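September 2019, folding notes, teal cloth

Carrying on from the May pages, where we left the fold order undecided. Ute wants one way of folding written down before the Cistidlow order goes out, so I spent the morning on it.

Cut a length from the Fluden roll, hemmed it, pressed it and left it flat for 20 minutes before starting. The weave is fine and matte and it holds a crease better than the Mazza did. It also shows every finger mark if you have been at the oil can, so wash hands first.

Order tried:

1. Long edges to the middle, then closed like a book.
2. Bottom third up.
3. Last flap over from the right, pressed down near the edge.

Step 3 is the weak one. The layers underneath creep out on the right and bunch, and by the time the flap is down the edge has gone wavy. Smoothing outwards from the middle before turning the flap helps a bit. Hoi-yan suggested making the first fold 5 mm short of the centre line so there is room for the thickness. Tried it twice, better both times, still not flat.

Finished width must be under 198 mm or it won't go in the Flotari sleeve. First attempt came out at 204. With the short first fold I got inside it, with very little to spare.

Gaetano asked about rolling. No, the sleeves are already bought, all 300 of them.

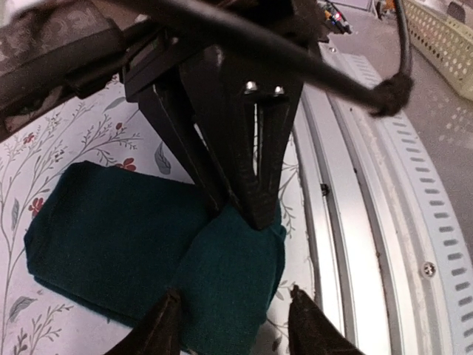
Teal cloth, flap across. Note the small bunched folds down the right edge.

The patterned cover stays on the bench for now. Dark cloth is easy to see against the white, though the leaf print is distracting when lining up a corner.

To do:

- Ese to cut 42 more lengths, same roll
- ask Lingyun for the flat weights back
- try step 3 from the left
- write the short first fold on the card by the iron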